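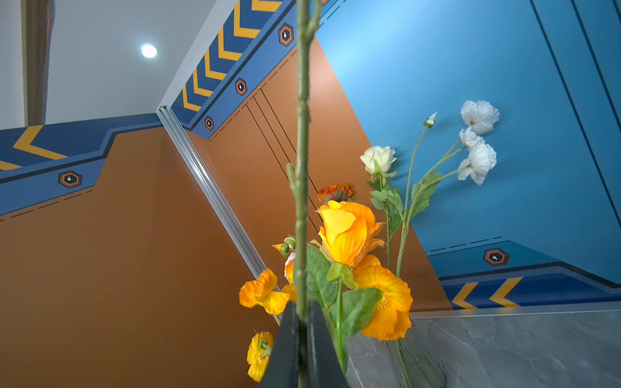 The Jasska Exchange is a regional commodity exchange in the port town of Arkstead, best known for its futures contracts on cut flowers and, later, on the freight space used to move them. It is one of the smallest exchanges of its kind to run a daily open session, and one of the liveliest! Its contracts are grouped by flower type and then by color, so that a yellow rose and an orange poppy, close as they may look side by side in an arrangement, trade on separate boards with separate prices. Members call the two groups the "long book" and the "short book," after the number of days each flower is expected to keep.

Background

Before the exchange opened, growers in the hills behind Arkstead sold their crops through private deals with a handful of shippers. Prices were agreed on the morning of delivery, and a grower with a truck full of ripe stock had very little room to bargain. A cold week could double the price of roses, and a warm one could cut it in half before the truck reached the harbor.

Sotiris Zervas, a grain broker who had moved to the town to work for the shipping house Andreadis, thought the tools he knew from wheat could be made to work for flowers. Wheat can sit in a silo for months, while a poppy may be past its best in a few days, and most of his colleagues considered the plan hopeless. His answer was wonderfully simple: instead of trading a stored crop, the exchange would trade a delivery slot. A buyer of one contract agreed to take a fixed number of stems on a fixed morning, at a price set up to 60 days ahead.

How the contracts work

A standard rose contract covers 3,000 stems. Poppies trade in smaller lots, and their contracts run for no more than 45 days, a limit meant to keep traders from betting on weather too far in the future. Buyers and sellers both put down a deposit, called margin, which the clearing desk adjusts at the close of each session. If the price moves against a trader, more margin is due by the next morning.

Most contracts are closed out before delivery, as on larger exchanges. A florist who bought early and sees the price rise can sell the contract at a profit and use the money to offset what the flowers now cost in the open market. A grower does the reverse. This kind of protection, known as hedging, had long been open to big farms, and it was a real thrill for local families to have it within reach.

Contracts that do go to delivery are graded on a 2-point scale, "firm" or "soft." Soft lots are accepted at a discount. Early versions of the rulebook had many more grades, and the arguments over them sometimes outlasted the flowers.

The freight contract

The exchange's second great idea came from Sofia Moschos, then head of the clearing desk. She noticed that growers who had hedged the price of their crop could still lose money when refrigerated space on ships and trucks ran short. Her freight contract, launched in August of the exchange's fourth year under the name Osport, let members lock in the cost of a pallet space on a named route.

Osport quickly passed the flower contracts in daily volume. Fruit and fish dealers joined in, and so did a few traders with no perishable goods at all who simply liked the market. Moschos welcomed them. Speculators, in her view, gave growers someone to trade with on quiet days, and the gap between buying and selling prices narrowed sharply once they arrived.

Sensitivity to outside markets

Although the exchange is small, its prices respond to many of the same forces as global ones. Fuel costs feed directly into Osport. A stronger local currency makes Arkstead flowers more expensive abroad and tends to push rose futures down. Interest rates matter as well, mainly through the cost of borrowing money for margin, and trading is often thin in the hours before a central bank decision.

Holidays have their own pull. The rose board usually climbs for weeks ahead of the major gift days and then falls hard in a single session, a drop known on the floor as "the sweep."

See also

Commodity market
Forward contract
Freight derivatives
Margin (finance)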